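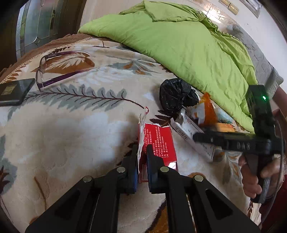 Zaretitz hand-held gripper pair - gallery and notes

The Zaretitz pair is a two-handed recording kit for household handling tasks. Each unit is held by a pistol-style handle and closed with a trigger, and each has its own camera looking down the fingers. Cindport has stocked the kit since August and hires it out by the week. The notes on this page were put together by Marites Yap and Anas Filali after 11 days of use in furnished rooms in Lernosville.

Bedroom, small packaging
Opened red carton held upright between the blue pads, second unit coming in from the right over a white medicine carton. Patterned plush blanket as the working surface.

Fingers
Black plastic with triangular cut-outs, riveted at the pivots. The jaws stay parallel through the full stroke, so a flat-sided box is met squarely on both faces. Play at the pivots was slight on delivery and had not increased by the end of the hire.

Pads
Soft, blue, replaceable. Thin card will still buckle if the trigger is pulled hard, and new users should practise on empty boxes first. Wipe the pads with a damp cloth; solvent cleaners dull the surface and the grip suffers. A spare set comes in the case.

Working on bedding
Soft surfaces are slower than a table. A light carton tips as the fingertips sink into the pile, and the usual cure is to steady it with the other unit before closing. Abelardo Tapia found that approaching at a shallow angle gave fewer dropped items than coming straight down.

Cable
One thin black cable per unit, routed beside the handle. It is long enough for a double bed but not for walking round one. Vondráček sells a longer replacement, which we have not tried.

Status light
Green on the upper housing when the unit is recording. It is small and easily hidden by the user's own wrist, and a short beep at start and stop would be welcome.

Comfort
Nearly 14 minutes of continuous work was the comfortable limit for So-ying Chuang, who has small hands. The handle comes in one size only.

Hire
Minimum term is one week. The case holds both units, cables, charger and spare pads. Return packed as received, with recordings copied off first - Cindport clears the storage on arrival. Bookings and technical queries go to Uriel Arancibia at the Cindport counter.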